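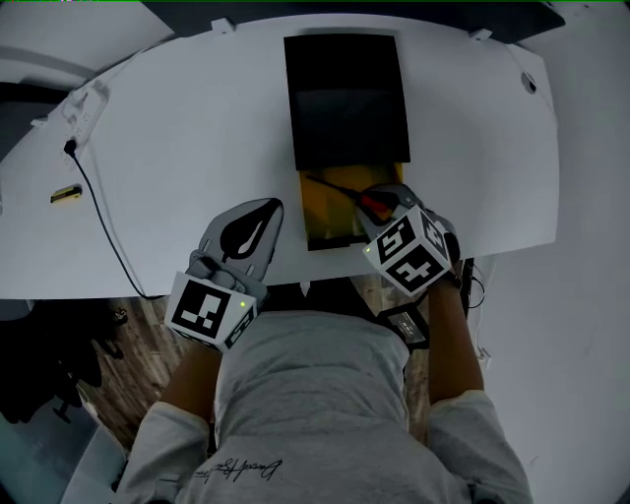
So I've finally reached the desk. Regular readers will know I've been putting it off since January, when I did the pantry, the linen cupboard and even that awful drawer under the microwave, all so I wouldn't have to deal with the place where I sit every single day.

My rule this time was that everything had to come off. Everything! It all went on the spare bed (sorry, spare bed) and I gave the white top a proper scrub with bicarb and an old tea towel. There was a mug ring I'd thought was permanent. Gone in 2 minutes. I felt like a fool, but a happy one.

Then came the putting back, and I got very strict with myself. The black mat went in the middle, long ways, and I like it much more than when it ran side to side under the keyboard. The yellow tray sits right in front of it, and that's my favourite part of the whole thing. It's where the bits and bobs live now, the little stuff I used to sweep into a jar and never see again. Cheerful colour too, on a desk that's otherwise pretty plain.

The power strip stays over on the left. I did think about shifting it, but the cord drops off the front edge there and I'd only end up kicking it somewhere else. There's a round hole in the far right corner that would be perfect for cables if only the power was on that side. One day I'll sort it out. My neighbour Nélida reckons I should just flip the whole desk around, but she's not the one who'd be lifting it.

I got rid of 11 pens, by the way. I tested them all on the back of an envelope and most were dead as a doornail. Also a calculator, a stapler with no staples and more than 35 receipts, one of them for a kettle I don't even own any more.

Next up is the shelf above it, once I've worked up the courage. If anyone has a good trick for keeping birthday cards without needing a whole shoebox, pop it in the comments, I'm all ears.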